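The singer and guitarist of Cowie would like it known that the band is not reuniting, on the grounds that it never split up. It just stopped answering the phone.

"We had a quiet spell," he says, over a bowl of soup he has asked me not to describe. "People have quiet spells. Ours was eleven years."

We are in the back booth of a diner near the rehearsal space, where the band is working up songs for a run of shows in March. Cowie agreed to this interview on the condition that I leave everyone's names out of it. The singer thinks names make a band sound like a law firm. The drummer, who joins us late and orders pie, owes somebody money.

For those who missed them the first time, which was most people, Cowie made two records. The first, Clindach, was cut in a rented farmhouse with a piano that had come with the lease. The second, Civemar, was cut in a proper studio with a proper budget and sounds, in the singer's words, "like a bank."

"I like Civemar," says the drummer.

"You like banks," says the singer.

Clindach is the one people ask about. The pressing was 2000 copies, and the band sold 315 of them in the first year, mostly out of a car. The rest sat in the bass player's mother's garage until a radio host in another time zone played the fourth song two nights running. After that the garage emptied out fast enough that the mother got her parking spot back, and she still sends the host a card at Christmas.

"I'd love to say we knew it was good," the singer says. "We thought the fourth song was filler. I wrote the second verse while the tape was rewinding. You can hear me turn the page."

You can, too, at the start of the chorus. I had always taken it for a cymbal.

"So did I," says the drummer. "I took credit for it for years."

What followed was the usual business. A label called, then a bigger one. There was a tour of rooms that held 800, some of which had as many as 60 people in them. There was a manager who wore a headset in restaurants. And there was a festival slot at noon, directly across a field from a cooking demonstration that drew the larger crowd. The singer remembers being able to smell the onions.

"I've got no complaint," he says. "I wanted to be over there myself."

The trouble with Civemar, they agree, was time. The band had five weeks and used four of them on the drum sound. The drummer maintains that the drum sound is excellent. The singer maintains that it ought to be, considering there was nothing left to put on top of it. The words to the last three songs were finished in the studio kitchen, and one of them rhymes "river" with "river."

"It's a different river the second time," he says.

When the record came out, reviews were polite. He can quote the worst of them from memory and does so twice. The label asked for a single. The band sent a six-minute song about a ferry. The label asked for a different single, and it was somewhere in that exchange of letters that the quiet spell began.

Nobody took to drink or moved to a mountain. The bass player went back to school. The drummer taught, and found that children who are given drumsticks will not give them back. The singer worked in the office of a company that rented out folding chairs, and he'll talk about folding chairs for as long as you let him. He kept writing, on the bus mostly, and put the songs in a drawer.

"A real drawer," he says. "People think that's an expression. It was under the forks."

The way back was a room called Ciltard. It used to be a carpet showroom and still has the floor to prove it, which makes it either the best-sounding small club in the state or the deadest, depending on which member of Cowie you ask. The owner had a cancellation and called the only number he had for the band, which belonged to the bass player's mother. She accepted on their behalf.

"We found out from the poster," says the drummer.

They played for 40 minutes, having rehearsed 35. The extra five went to the fourth song from Clindach, which they hadn't planned on and which the audience sang well enough that the singer stepped back and let them get on with it. He says he was moved. The drummer says he'd forgotten the second verse.

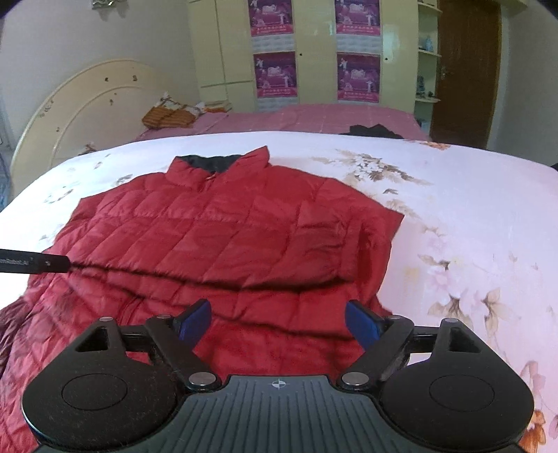 "I had forgotten the second verse," he concedes. "I was also moved. There's room for both."

The March shows will be at Ciltard as well, partly out of loyalty and partly because it's the only place that has asked. The set will be half old songs and half drawer. I was allowed to hear a couple of the new ones at rehearsal that afternoon, from a chair in the hallway, and they are slower than the old songs and a good deal plainer. One is just voice and bass until nearly the end. Another is the ferry song, now down to four minutes.

Will there be a third record? The singer puts down his spoon. There has been talk of going back to the farmhouse, he says, but the new owners have turned it into a place for weddings, and the piano went with the old ones. The drummer has priced some studio time and written the figure on a napkin, which he slides across the table to me face down. I turn it over. It seems like a lot.

"That's without drums," he says.

The singer is looking at the dessert case. They have to be back in ten minutes, he tells me, and they still haven't settled on how the fourth song ends. On the record it fades out. They've never known how to do that in a room, and at Ciltard they got around it by stopping one at a time, bass player last.

"She kept going for quite a while," says the drummer.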